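Orkside Boards > Faith and Daily Life > Rest, Sabbath, Retreats

Thread: Fell asleep during silent prayer on day one. Do I tell anyone?

ullby_pilgrim
Posted 8 October 2019

I signed up for the silent retreat at Zalidow back in September, when it sounded like a wonderful idea and was still weeks away. I pictured myself walking under trees and hearing from God by lunchtime.

What happened is that I sat down in the chapel for the first hour of silence, closed my eyes to focus, and woke up with my chin on my chest and the pew in front of me nearly empty. Everybody had gone in to soup. I have no idea whether I snored. It's a silent retreat, so I couldn't ask.

I came home a day early and told my family it was "very restful," and they all nodded like I'd been up the mountain with Moses. Now I feel like a fraud. Our group leader wants each of us to share what we received. I received a stiff neck.

Do I say so, or do I talk about the trees?

breadandfishes
Elijah lay down under a bush and went to sleep, and the angel woke him up with cake. Then he went back to sleep. That's in the Bible. You missed out on the cake part but otherwise I think you're on solid ground.

kettle_on_low
Disciples in the garden also fell asleep. That one did not go over so well. Just putting both on the table.

breadandfishes
Kettle, you are always such a comfort.

old_hymnal
I'll be the grump. I've been going to Zalidow for 12 years, and the silence is supposed to cost you something. If you're tired, go to bed early the week before. We used to fast before we even got in the car. People now want a nap with a candle next to it and they call it contemplation.

I'm not saying God can't use it. I'm saying I wouldn't plan on it.

second_pew_left
@old_hymnal I have a toddler and a job at the Koster warehouse that starts at 5. "Go to bed early the week before" made me laugh out loud, so thank you for that. When I finally get an hour where no one needs a snack, my body goes down like a tent. I've decided to take that as grace. He gives his beloved sleep, Psalm 127. I have it on a mug.

old_hymnal
The Hebrew there can be read more than one way.

second_pew_left
The mug can't.

ullby_pilgrim
This is already more helpful than the retreat booklet, which told me to "notice my noticing."

I should add some background. Since my move to Ullby I haven't really stopped. New church, new job, boxes still in the hall. I said yes to the choir, the coffee rota and the Wednesday study because I wanted to know people, and now I know a great many people and I'm tired of all of them (present company excepted). My prayers have turned into a to-do list with Amen at the bottom.

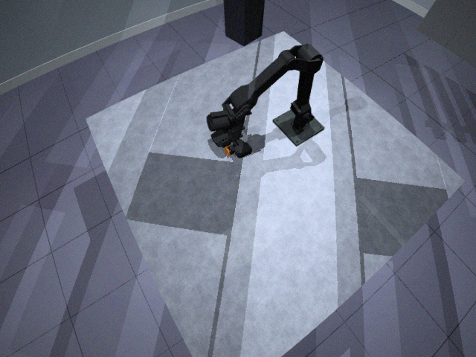

So when I finally sat down with no list, there wasn't anything left in me to pray with. I'd been hoping for a word about whether I should stay in this town. Instead I got an hour and some drool. Maybe that's a word. I'd have liked a clearer one.

kettle_on_low
Drop the coffee rota. I say that with no special insight, I just hate coffee rotas.

quietlyloud38
I don't agree that it was a message. Sometimes tired is tired. I get nervous when we turn every single thing into a sign, because then people start making decisions about houses based on a nap. Sleep for 3 weekends in a row and then ask about Ullby again.

breadandfishes
See, I think it can be both. Your body says stop and God says the same thing in a nicer voice.

quietlyloud38
My body also says eat the whole pie, so I'd want that confirmed by a second source.

old_hymnal
I came back to this after supper because my wife read it over my shoulder and had views. She has reminded me that on my own first retreat I left at noon and drove to get a hamburger. I had forgotten that, or had been working at forgetting it. I withdraw the candle remark. I stand by the early bedtime.

second_pew_left
Please tell your wife she's welcome to post here any time.

ullby_pilgrim
OK, decision made. I'm going to tell the group I fell asleep. I practiced it in the car and it takes one sentence, which leaves plenty of time for the others to talk about the trees.

I also emailed about the coffee rota. They wrote back in five minutes asking if I'd consider the flower rota.

kettle_on_low
Do not answer that email.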